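Jun 10, 2018

I could not sleep after the late shift, so I write a little. Today it is one month that I am not a packer any more. On my contract it says now "cell operator." Uliana Maksymiv says it is the same job with a better chair, but she still packs by hand in the other hall and I think she is a little angry with me.

The plan from Wultgate is that the arms will learn all the sorting of small goods before December. By hand, our team did 2,547 pieces on a good shift. Last night the cell did 919. The manager was not worried. He said that people get tired and the arms do not. I wanted to answer that tired people are still faster than this, but I stayed quiet.
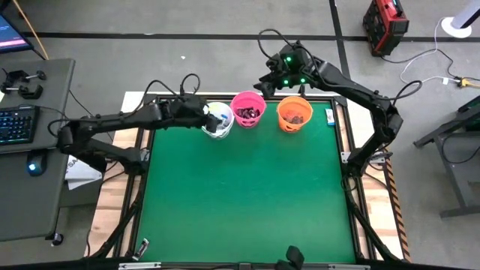 My work is mostly waiting, and this is the part I did not expect. When I was packing, my hands were busy and my head was free, and I talked with Uliana all the evening about her sister and about food. Now I must watch two arms and the cups at the back of the green table, the white one, the pink one and the orange one, and I speak with no one for a long time. When something goes wrong I stop the cell, put the things in order and start again. My back does not hurt now. I must be fair and write this also.

Yuzuki Furukawa, who trains us, asked me what I miss. I said the noise. She wrote it down in her notebook, very seriously, and I was ashamed, because I had meant it half as a joke.
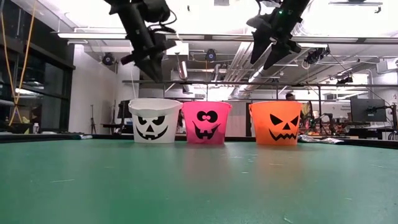
She told me also that Flirholm has a course for operators, in the evenings, and the firm pays half. I would learn to change the program myself and not call her every time. I have the form in my bag. Uliana says I should sign it, and that she will ask for one too if they close her line.

Tomorrow I must buy bread and call my mother.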